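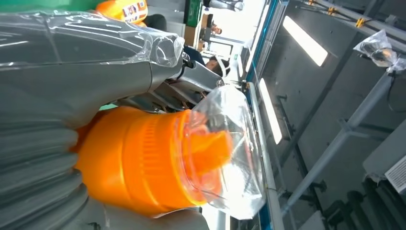 Cutgate: The Big Room
Gallery 3 of 4, February 2021
Words by Finlay Strachan

Welcome back to the slow tour of Unit 42. Gallery 1 was the front door and Gallery 2 was the stairs, and between them they have been viewed 1,372 times, a good share of that being me checking whether the pages still loaded. This one gets us into the big room at last, where the long tables are and where most of the arguments about the long tables take place.

As before, the notes have grown past the line or two I was asked for. Skip to whatever you like.

The long table

Light gray top, bright blue strip along the edge. The blue was a practical choice made by Irkesus, who fitted out the room and had a great deal of blue strip left over from somewhere else. I was against it for a month and now I'd miss it. It makes the table look as if it has been underlined.

It is long enough that two people can work at opposite ends and have entirely separate moods. It's also long enough to collect things. A clear table at lunchtime will have a tape gun, a mug and somebody's gloves on it by three, and they'll all be at the exact middle where no one can be blamed for them. We tried a rule (leave your end as you found it) and all it did was push the clutter further toward the center.

If you're planning to borrow a stretch of it, bring your own tape. The tape on the table is never as long as it looks.

The shelves

Boxes, mostly. The shelving was meant to be sorted by size, then by project, then by color, and you can still find evidence of each period if you dig. The green box near the top is the one everyone uses to give directions — "left of the green box," "under the green box, no, further" — so it can't be moved now, whatever is inside it. I have my theories. I think it's the instructions for the shelves.

There's also a small figure-like thing up there, tan and orange, whose job is to be up there. Visitors ask about it more than they ask about anything we do. It came with the room as far as I'm concerned, in that it was there before I started paying attention.

Things that live on the shelves and shouldn't: a kettle lead without a kettle, the Leckie catalogs going back to well before the room had heat, and a bag of other bags. Things that should and don't: the good scissors.

The ceiling

Industrial, and a long way up. It is the reason the room was cheap and the reason it costs a fortune every November. Sound goes up there and comes back a little later, so if you drop a pallet hook you get to hear it twice. I keep meaning to give the ceiling a gallery of its own and have been asked, gently, not to.

Orange drink, lying down

Now for the part with refreshments. Four bottles of the same orange stuff, three of them on their sides along the far part of the green mat, necks all pointing back toward the near side like well-behaved piglets, and the fourth up in the air over the front of it. Purple and cream on the labels, and a cartoon, so you know it's good for you. The one on the right has kept a little distance from its neighbors, and I respect that.

I've been told that bottles go on their sides so they all face the same way and you can see the labels. I've also been told it's so they don't get knocked over, and you can't argue with that — a bottle lying down has nowhere left to fall. My own bottles at home stand up and take their chances.

Phone at the top left of the mat, face up, dark screen.

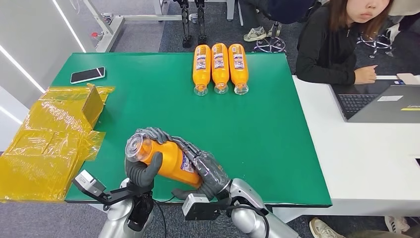
The green mat

A word on the mat, as it takes up most of the table and gets none of the credit. Before the mat we had bare tabletop, and everything round went for a walk. Pens went. Batteries went. I once followed a roll of labels the full length of the room and was overtaken by it. Then a length of green turned up from Dranamier, 125 cm wide when we'd asked for something else entirely, and it has been on a table ever since.

It does show crumbs. It shows them beautifully. It's a bad mat for anyone who eats at their work and then says they don't.

Cleaning is a damp cloth, and let it dry flat. Please don't roll it up wet and lean it in the corner by the door, and please don't ask how I came to feel strongly about that.

The orange question

A few people wrote in after Gallery 2 to ask why there is so much orange about the place. I hadn't noticed, and now I can't stop. The drink is orange, the little figure is part orange, and the extension leads (not shown, they're shy) are orange too. Green seems to be running a close second with the mat and the box. I'm reporting this without a theory, although if I had been given a choice I'd have liked a bit of yellow.

Working at the table: the short version

Bags and wrap go back on the hook, folded if you can face it.
Drinks live on the mat or off the table, and the blue edge is not a shelf.
If you take a box down, it goes back facing the way it was facing.
Phones are left at your own risk. We have a drawer with one charger in it and it fits something from long ago.
The green box stays where it is.

Print copies

There's a printed set of all four galleries at the front desk, 355 copies, ordered by someone who was thinking of a much larger party. Take one. Take one for your neighbor. They're on nice heavy paper and they make a decent coaster, a use I've already seen made of the stairs.

Corrections can be left in the tray under the desk or sent to the Cutgate address in the footer. Two readers have pointed out that I got the number of steps wrong in Gallery 2. I've been up and down them again and I agree with one of the readers.

Next: Gallery 4, the yard and the bins
Back: Gallery 2, the stairs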